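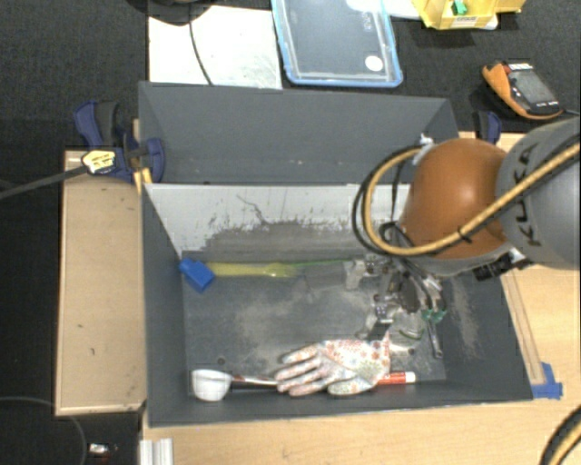 Le tiroir fourre-tout existe dans presque tous les logements, et il a souvent une annexe : un carton dans l'entrée, un seau sous l'évier, une caisse au garage. On y pose ce qui n'a pas de place ailleurs. Le contenu varie peu d'une maison à l'autre. Un gant de jardin à petites fleurs, posé à plat au fond d'un grand bac gris foncé, y voisine avec une pelle doseuse blanche à manche fin et un long ustensile qui ressemble à une brosse. Un cylindre rouge, du genre marqueur, s'est glissé en partie sous la manchette du gant. Rien de tout cela n'est à jeter, et rien ne va ensemble.

À Piltent, l'atelier de rangement Rultance travaille sur ces restes depuis 7 ans. La méthode commence par un bac unique, large et peu rempli. On y verse le contenu d'un seul tiroir, jamais deux, et on trie par pièce de destination : jardin, cuisine, bureau. La matière et la taille ne comptent pas à ce stade. Un gant part avec les sécateurs, une pelle doseuse avec la farine ou les croquettes, selon l'usage de la maison.

L'atelier tient un registre. L'an dernier, 3760 objets y sont passés, dont 59 % ont retrouvé une place dans leur logement d'origine. Les autres ont été donnés ou déposés en déchetterie. Les gants dépareillés restent le cas le plus fréquent – on les garde dans l'espoir de revoir le second.

Une séance dure 90 minutes, pause comprise. Les participants apportent leur tiroir tel quel et repartent avec une liste écrite à la main. Ceux qui reviennent en février apportent en général le même, à moitié rempli de nouveau.

Côté matériel, Rultance déconseille les casiers trop petits. Les séparateurs Pillum, réglables, conviennent aux stylos et aux piles, mais un manche un peu long n'y entre pas. Pour les brosses, mieux vaut un crochet au mur. Les boîtes Iwasaki, plus profondes, servent surtout au jardin. Elles ferment bien, à condition de ne pas les remplir au-delà du bord.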